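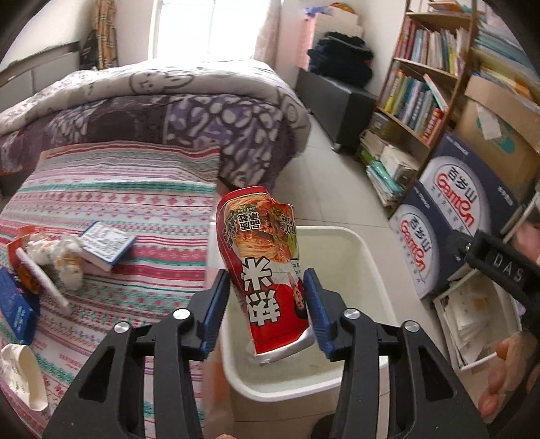 *Page last changed: March, by Vitalii*

# Sixteen grippers and one budget: speaker notes

Slot is 30 minutes with questions. The afternoon group is mostly people who sign orders, so go slowly over the money and quickly over the fingers.

## Opening

Say good afternoon, say name, say that I do the purchasing plan for the Onsri project and that I am not an engineer. Thabiso Nkuna is in the second row and will take the questions about joints and sensors.

First point, while the title slide is still up. The tool on the slide is held by a person. What it meets is ordinary: a torn noodle cup or drink carton, a bin on a tiled floor, a bed with things lying on it, a shelf packed with books. When we wrote our first budget we had in mind a clean table in our own building. Many of our wrong numbers came from this.

Ask the room: who has bought equipment for work in other people's homes? Wait for hands. If there are few, explain that we plan for 100 rooms this year and we own none of them.

## What we asked for the first time

The first request had one line: 16 hand-held grippers. Banafsheh Dehghan approved it in one afternoon and I was very pleased with myself.

The line did not include:

- finger pads to replace the worn ones
- straps and mounts
- cases which a person can carry up the stairs
- storage for the recordings
- the hours of the people who hold the grippers
- cleaning

Read the list aloud, without hurry. Cleaning usually gets a small laugh. Then say that it was the line which gave us the most trouble with accounts, as they had no code for it and put it under "kitchen".

## Pads

The pads are the part that touches everything. They are cheap, and for this reason I forgot them. Our supplier, Plaken, sells them only in full packs, and delivery was slower than for the gripper itself.

We now order five spare sets for each gripper, together with the gripper, on the same form. If you order them later you pay delivery again and you wait in the queue again.

Do not give a price here. Last time I gave one and two people in the audience wrote to Plaken and asked for it.

Question which will come: can you use the pads of another maker? Thabiso's answer is yes, if the screw holes match, but then the recordings from the two kinds of pad should be kept apart. This costs time at the desk, so it belongs in the budget too.

## Objects 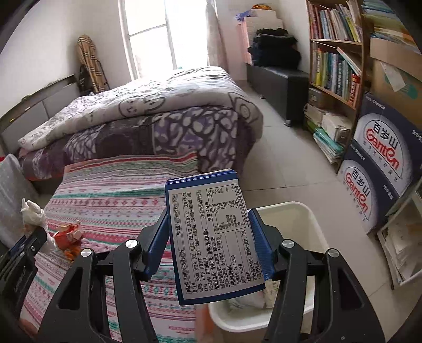 *Flat food box held upright in the blue pads, with the white basket below.*

Change the slide and let them look for a moment.

I want to speak about the box and the cup together. A flat box has straight sides and the fingers meet it in a simple way. A crumpled cup has no shape you can rely on. For the buyer these are two different kinds of work. In our second plan we gave the same minutes to every object, and Tamsin Maihi, who makes the schedule, told me very politely that I had never tried it.

So I tried it. I spent one morning with a gripper in my hand and a bag of empty packets from the office kitchen. My wrist was tired before the coffee break. After this I changed two things in the plan – the session became shorter, and the breaks became paid.

Packaging is also a budget line, by the way. Some homes have plenty of it, some have almost nothing out. We keep a box of mixed packaging at the office for the second kind. It is a small cost, but somebody must collect it, wash it and flatten nothing!

If there is time, mention printed text. Packets carry ingredient lists, codes, nutrition tables. If your team wants to use this text, you need people who can read the language, and you should ask for them in the same request as the hardware.

## The room

We visit before we record. In the first plan there was no visit. The person who visits looks at the floor, the light from the windows, how much can be reached from the bed side and the shelf side, and where a second person can stand. We have learned to ask about strong daylight in particular. Two rooms can have the same furniture and need quite different hours on the schedule.

Papers and books: the agreement with the home says that we do not read them and do not move them without asking. Banafsheh wrote this paragraph and I can send it to anyone who wants it. Legal advice for the agreement was another line missing from my first sheet.

## Rent or buy

Show the table from Erkine only if the projector is good, the letters are small.

Short version. Renting was better for us in the trial period, when we did not know if the work would continue. Buying became better when the schedule was full for several months in a row. We compared also with Kadon, who rent with a technician included. For a team without its own Thabiso, I think this is worth the higher price.

What I would do differently: rent a few, for long enough to wear out one set of pads. Then write the budget.

Decha Kaewkla does not agree with me on this. He thinks a rented tool is never treated in the same way as your own, and so the wear tells you little. Mention it fairly, he will be in the room.

## Our request for next year

Go through it line by line, using the printed sheet. Order of the lines:

1. People and paid breaks
2. Room visits
3. Grippers, with pads on the same form
4. Storage and backup of recordings
5. Cases, straps, cleaning
6. Reserve

The people are first on purpose. When the grippers were first, every meeting was spent on the grippers.

Reserve: accounts wanted to remove it. Banafsheh kept it in, smaller. Say thank you to her here.

## Questions

Sit down for this part if there is a chair. Pass anything about sensors to Thabiso, anything about schedule to Tamsin. The blank request form is on the shared drive under Onsri, in the folder "forms", and I have paper copies in my bag for those who prefer them. Collect the microphone before leaving – the hall charges for lost ones.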